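Before You Buy a Robot Arm for the Shop

By Lacey Penrose
Wednesday, May 31, 2023
7 min read

Every few weeks a reader writes in to ask whether it's time to get a small robot arm for the garage, the packing room or the back of the store. The question usually comes with a link to a video in which the arm picks up a part, turns it over and sets it down in a neat row. I have been pricing and living with shop equipment for a long while, and my answer is still "probably not yet, but let's do the math." What follows is the math, plus some tips for people who will ignore me.

Start with the job

Write down the one task you want done. One sentence, no "and." If you can't get it into one sentence, you're shopping for a helper, and no one sells that. "Take mixed parts out of a bin and put them in a tray" sounds like one task, and it is about the hardest one you could choose. Feeding identical blanks into a drill press is dull, and it's far more likely to pay.

Then time yourself doing it for a normal week. Don't guess. A woman who runs a candle business told me sorting returns was eating her alive. She put a kitchen timer on it and came up with 2 hours a week. There is no arm on the market that makes sense against 2 hours a week.

The price on the page

The quote I keep on my corkboard is from Quintero, a dealer, for a Tuvo arm with a basic gripper. It said $2,317. That's a fair price for what was in the box, which was an arm, a gripper and a power supply. Here is what it left out:

- A table that doesn't wobble. Your folding table wobbles.
- A camera, and something stiff to hang it from.
- Spare fingers for the gripper. They wear and they chip.
- Cable ties, sleeves and longer cables than the ones supplied.
- Bins, trays, clamps and tape.
- A stop button you can reach without leaning over the arm.
- Your own evenings.

I put down $700 for the extras and thought I was being gloomy. I went over it before the arm was bolted down. If you're budgeting, add the extras up item by item at real store prices and only then look at the total again. Don't take a percentage off some forum.

The evenings are the big one. The Braltow people, who sell a competing kit, told me I'd be running "in an afternoon." I was running in an afternoon. The arm waved. Getting it to do anything I'd otherwise have done by hand took four weekends, and my spouse has views on those.

Ask the seller these things

Ask what happens when the gripper misses. Does the arm stop, try again, or carry on as if it were holding something? Get the answer in an email.

Ask who pays shipping both ways on a repair, and how long the last repair took. "It varies" means long.

Ask whether the software works when your internet is down. Ask what it costs in the second year. Aneo quoted me a software plan with a first year so cheap I nearly missed the line underneath.

Ask for a demo with your own parts. Mail them a shoebox if you have to. I can't stress this one enough. Sellers love wooden cubes. Cubes are matte, square and all the same, and if your business is moving wooden cubes then go right ahead.

Shiny, clear and thin things are another story. Clear plastic is hard for a camera to pick out. A crumpled wrapper changes shape when you squeeze it. Anything thin that lies flat gives the fingers very little to grab. And whatever is closest to the wall of the bin is where a gripper runs out of room. 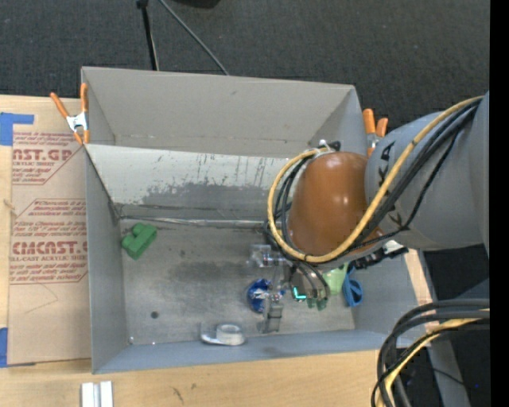 Bin work up close. Clear plastic and thin metal at the fingertips, more odds and ends along the walls, and clamps and tape doing their share.

Count up how much of a setup like that is arm and how much is everything else. The bin, the clamps, the tape and the cables are all on somebody's shopping list, and very little of it shows up on the seller's page.

Small tips, for the stubborn

Slope the inside walls of your bin if you can. Parts slide toward the middle, where the gripper can get at them. Heavy cardboard is good enough to try out an angle before you pay for anything nicer.

Spring clamps are the best cheap buy in this whole business. Get the kind with a strong jaw and get double what you think you need.

Leave the protective paper on acrylic sheet until the cutting and drilling are over. Peel it early and you'll be looking at scratches for years.

Route the cables with the arm stretched all the way out, then again with it folded up. Leave a loop of slack near the wrist. A tight cable works fine right up to the day it pulls out of its connector.

Scuffs and dark marks on the bin floor can confuse a cheap camera. Wipe it down, or line it with something plain you can swap.

Keep a paper log of every stop and what you think caused it. Mine is a spiral pad on a string. After a month it will tell you more than the sales sheet did.

Try not buying

Rent, if anyone near you rents. Borrow time at a community college shop. Or spend a Saturday on the boring fixes first: a sloped chute, a divided tray, a better lamp, a stool at the right height. I did the chute last October and it cut my sorting time by almost 4 hours a month, with scrap plywood and a handful of screws.

If you've done all that and the numbers still favor an arm, buy it with money you won't need back by the end of the year, and keep the box. Resale is poor, and it's worse without the foam.

I still have mine. It does one job, on one kind of part, and I check on it more than I'd like.

Related Tips
Clamps Worth Paying For
How to Build a Workbench That Stays Put
Label Makers: Do You Need One?
Sorting Screws Without Losing Your Mind
What a Used Drill Press Should Cost

Contact | Copyright 2023 | Back to top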